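Prekby Home Forum > Bathrooms & Plumbing > Replacing the toilet in a small bathroom, one-piece or two?

mossyporch
Thu 1 February
Hi all, long time reader, finally made an account. We have a tiny hall bathroom in a house we bought in August and the toilet has been running on and off since the day we moved in. I've changed the flapper and the fill valve, and it still hisses at night like a tired snake. My husband says fix it one more time. I say the thing is beige, it's older than I am, and it has earned its rest.

So I'm shopping, and I'm stuck between a regular two-piece with the lever on the side and one of those smooth one-piece models with the button on top. I like the look of the one-piece a lot. What I don't know is whether they're a pain to live with. The bathroom is narrow and the toilet goes in a corner, so there isn't much elbow room on one side. We have two kids, one of whom flushes like he's launching a ship.

Anything you wish you'd known before buying?

grout_expectations
Two-piece, every time. I've put in both and my back has opinions. A one-piece comes in one big slippery lump and you have to walk it down the hall, lower it onto the bolts and not bump anything. With a two-piece you carry the bowl, go have a coffee, carry the tank. If the tank cracks in ten years you buy a tank. If the tank on a one-piece cracks, you buy a toilet.

Also the parts. I can get a flapper at the grocery store in my town. Dual flush valves I have to order.

Lindy in the valley
I'm going to disagree with grout (again, sorry!). We switched to a one-piece in our powder room and I would never go back, purely because of cleaning. That gap between the tank and the bowl on the old one was a horror. Dust, hair, who knows what else. Now I wipe down one smooth surface and I'm done, and I have three dogs so that's saying something.

Yes it was heavy. We hired it out. The plumber charged us $80 to swap it because he was already here for the water heater, and I thought that was more than fair.

grout_expectations
$80?? Where do you live, and does he travel?

Lindy in the valley
Ha! He's my cousin's neighbor, I think we got the nice price. Don't count on that one.

mossyporch
OK so carrying it is the big problem. I can recruit my brother for that. Lindy, how is the button in a tight corner? My worry is reaching over the lid every time. And do guests know which half to push?

Lindy in the valley
Guests push both and hope. It works out. The reach is fine for me but my mother-in-law has a bad shoulder and she grumbles about it every visit.

h_onu
Horațiu Onu here, I mostly hang out in the tile section but this one I know a little about. I redid two bathrooms in our rental last year and did one of each, so I've had a fair comparison.

First thing, before you look at styles at all, measure your rough-in. That's from the finished wall behind the toilet (the wall, so don't measure from the baseboard) to the center of the floor bolts. Most are 12 inches but older houses can be 10 or 14, and plenty of nice one-piece toilets only come in 12. I bought one from Clastevden without checking and it would not go back on its bolts without eating into the wall. The return shipping cost me $70 and a whole Saturday.

Second, check where your shutoff valve comes out. One-piece tanks often sit lower, and the sides can flare out at the bottom, so the supply line ends up squeezed or you can't get your hand in there. In a corner it's even worse. I ended up swapping the valve for a shorter one.

Third, the seat. Get one with a quick release, whichever toilet you pick. Two buttons and it comes off, you wash it in the tub, you put it back. I can't believe I lived without it.

Day to day my tenants have been happy with both. The two-piece is from Stoica and the handle has come loose once, ten-second fix.

mossyporch
Going to measure right now, hang on.

mossyporch
12 inches and a hair! Phew. The valve is low and close, though, maybe a hand's width from the bowl. I had never once looked at it before tonight.

grout_expectations
Good catch by Horațiu on the valve. I'll add, while the old one is off, look hard at the flange. If your old toilet has ever rocked even a little, there's a chance the flange is sitting low or it's cracked on one side. Fix it while it's open. And don't reuse the wax ring, and don't stack two of them either. I know somebody's uncle does it. Buy the thick one or get a spacer.

tubby_custard
Unpopular opinion, fix the old one. Mossy, if you changed the flapper and it still hisses, has anybody looked at the seat the flapper lands on? They get pitted and the new flapper can't seal. You can sand it lightly or glue a repair ring over it. I did mine for less than $20 and it hasn't made a peep.

Put some food coloring in the tank and leave it alone for half an hour. If there's color in the bowl, you have your answer.

mossyporch
My husband has read this over my shoulder and would like to send you a fruit basket.

Lindy in the valley
But tubby, she WANTS a new toilet. It's beige!

tubby_custard
Beige is coming back.

grout_expectations
Beige is not coming back.

mossyporch
I did the food coloring. Bowl was blue in no time. So it is the flapper or whatever is under it, and now I have a blue bowl as well as a beige one. I'll try the repair ring to keep the peace for now, but I'm still going to shop. If it dies in the middle of the week with both kids home I want to know what I'm buying.

I've been looking at a Virnmont one-piece with the dual flush. Does anyone have real experience with those, and do the dual flush ones clog more? Our launching-a-ship kid also uses a truly impressive amount of paper.

h_onu
I haven't had a Virnmont. On clogs, in my rental the dual flush is no worse than the other, as long as people use the big flush when it's a big flush job. Where it goes wrong is somebody pressing the small one for everything to be good to the planet, and then pressing it four more times. Look for one with a fully glazed trapway, it does make a difference. 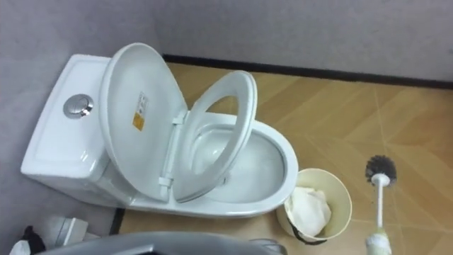
Can you get at the parts on a one-piece with a top button without taking the whole toilet out?
Most of them let you do it from the top. Shut off the water, flush to empty the tank, then see how the button is held. On a lot of models you unscrew it or pop it out, and then the tank lid lifts off. Don't yank the lid, because on some the button is hooked to the valve underneath. After that you're looking at a fill valve and a flush valve much like any other, and the usual leak is a rubber seal at the bottom of the flush valve. The seal itself is cheap once you know your model. Write the model number down while everything is new and tape it inside the vanity door.

mossyporch
That is so helpful, thank you. I was picturing having to unbolt it from the floor for every little drip.

grout_expectations
I'll give you that the seal is cheap. It's finding it that gets me. I drove to three stores for one once and got a shrug at each.

Lindy in the valley
Order a spare the same day you order the toilet! Mine lives in a sandwich bag under the sink.

tubby_custard
While you're shopping, sit on them. I'm serious. Go to the showroom and sit. Comfort height is great for my knees, but my grandkids' feet dangle and they hate it. With two little ones you may want the standard height, or else a step stool that'll be in your way in a narrow room.

And round bowl versus elongated. In a small hall bath that extra couple of inches can be the difference between the door closing and not closing.

mossyporch
Oh no. The door. It swings in.

mossyporch
OK, I cut the elongated shape out of a cardboard box and laid it on the floor. The door clears it, but only if you don't breathe. Going with a round one, or one of those compact elongated ones if I can find it in standard height.

h_onu
Cardboard is the way to do it. Leave it there a couple of days and walk around it.

mossyporch
Repair ring is on, by the way. No hissing last night. My husband has been unbearable at breakfast.

tubby_custard
Tell him I like pears.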